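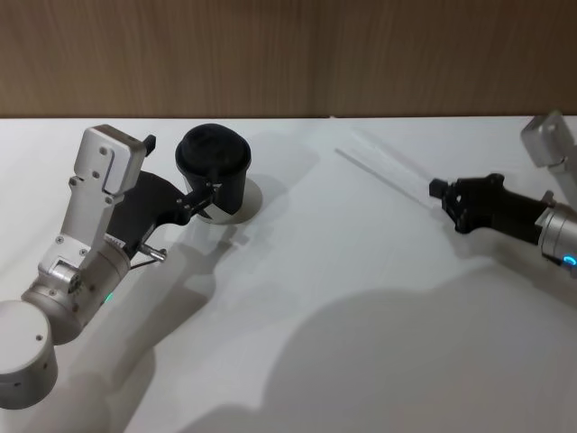

20 October 2025

Drinkware sorting, continued. The shelf over the sink at the Maltley place holds 58 pieces by the inventory I made in March, and the new shelf will not take that many at the spacing I want. So this week is elimination. Today was the dark cups and the white tabletop.

Tabletop first. The white surface shows everything the old one hid, and coffee is the worst. A ring left overnight came up with warm water and a drop of dish soap, no scrubbing. A ring left since the weekend needed baking soda paste, left on for a while and wiped with a damp cloth, then a second wipe with clean water to get the film off. The finish is matte, so I'm staying away from the green side of the sponge. One shiny patch on a matte surface can't be reversed.

The black cup is a keeper. It stands out well on white, and I can tell from across the room whether it has been put back. It is harder to judge whether it is clean. Tea film doesn't show on a dark inside until it is thick enough to taste. Soaked it with hot water and a spoon of citric acid, rinsed twice, then wiped the inside with a white paper towel as a test. First towel came away tan. Second was clean. I'll do this monthly and write it on the cupboard list.

Capacity check. I filled the cup to a comfortable drinking level from the measuring jug and got 240 ml. To the rim it takes more, but I don't care about the rim figure. The two tall mugs from Nastside are 500 each, too much for coffee and a nuisance in the top rack, where they foul the spray arm. They go in the donation box. I'll keep one back for pencils if the jar on the desk breaks again.

Heat retention, since I had the kettle on. Probe thermometer in the black cup, no lid, readings every few minutes. After 24 minutes the coffee had dropped below what I'd call hot. The thick Morgan mug held up longer, but it has to be preheated or it takes the first several degrees out of the drink. Without preheating the two were close enough that I stopped writing the numbers down. Result: the thick mug earns its space in winter only.

Spacing on the new shelf. Handles all to the right, one finger of clearance between pieces, nothing stacked more than two high. Stacking is what chipped the blue set. The foot of one cup sits on the glaze of the one below and each closing of the cupboard door moves it a little. I put a strip of the ribbed liner under the front row and it stopped the creep. The back row has no liner yet. The roll ran out and the Drimach store only sells it in the wide width, so I'd be cutting it lengthwise. Not difficult, but the ribs have to run front to back or they do nothing.

Wall panel behind the table: dusted from the top down with a dry cloth. The grain runs vertically and wiping across it leaves lint. There are splash marks low down near the joint with the table, mostly tea by the color. Damp cloth, well wrung, then dry straight after. I don't want water sitting along that joint. The gap there has never been sealed and I've been putting it off – clear sealant would do, a thin bead, masking tape on both sides. It needs a day with nothing on the table.

Also noticed that the overhead light puts soft shadows across the tabletop, enough to hide crumbs in the evening. Tried the bulb from the hall, which is cooler. Crumbs were easier to find and the whole room looked like a clinic. Put the old bulb back.

Count in the donation box by end of day: didn't take one. The box is almost full and heavy enough that it needs a second layer of tape on the bottom.

Still to do: glasses, the egg cups, back row liner, sealant. Citric acid is low. Buy the large bag.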